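4.2. ¿Qué mide el criterio de «mesa ordenada»?

La escala de Fimovo, que Pavliuk adoptó sin modificaciones en el estudio de Dilville, da por ordenada una superficie cuando los objetos guardan entre sí una separación regular y siguen una línea reconocible. El criterio tiene la ventaja de aplicarse deprisa. Nos cuesta más aceptar que mida lo que anuncia. Una hilera es una forma geométrica, y hay mesas de trabajo perfectamente utilizables que no contienen ninguna.

El caso de los objetos enrollados ilustra bien la dificultad. En la figura 4, la esterilla verde oliva de la mesa del fondo está enrollada y sujeta con un cordel fino, pero colocada en diagonal. Según la escala, el cordel no suma nada y la diagonal resta. Un evaluador con algo de experiencia doméstica diría seguramente lo contrario: una esterilla atada está recogida, y su ángulo respecto del borde es una cuestión secundaria. De los 17 evaluadores que participaron en nuestra revisión, 4 se negaron a puntuar objetos de este tipo mientras no se les aclarase si debían juzgar el estado del objeto o su posición. El manual no lo aclara.

Tampoco queda resuelto qué hacer con las piezas pequeñas. El bloque de la misma figura, de cara superior verde y base clara de madera, se encuentra solo en la mesa del primer plano, separado de la hilera. Puede tratarse de una pieza fuera de sitio o de una pieza en uso; una imagen aislada no permite decidirlo, y sospechamos que buena parte de las puntuaciones publicadas lo deciden igualmente. El ordenador portátil abierto plantea el problema inverso, pues la escala excluye los equipos de trabajo del recuento aunque ocupen más superficie que varios de los objetos puntuados.

Pavliuk defiende que estas ambigüedades se compensan en conjuntos grandes y cita las 2,000 valoraciones reunidas en la fase Polat. El argumento valdría si los errores fueran independientes. Todos proceden, sin embargo, de la misma preferencia por las líneas rectas, y acumular valoraciones no la corrige. En las 27 mesas que volvimos a examinar con la pauta Foneck, que separa estado y posición, la clasificación cambió con demasiada frecuencia para hablar de ruido. Mantenemos por ello la puntuación original únicamente como referencia.

Figura 4. Dos mesas con objetos de uso cotidiano; en la del fondo, hilera con esterilla enrollada a la izquierda.

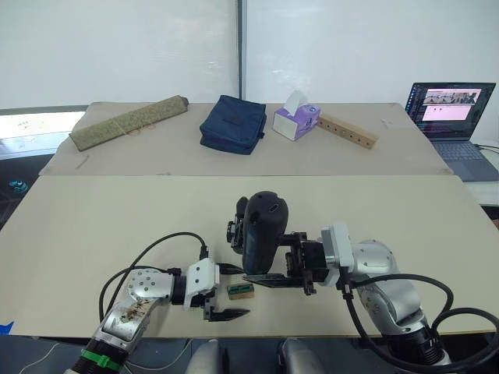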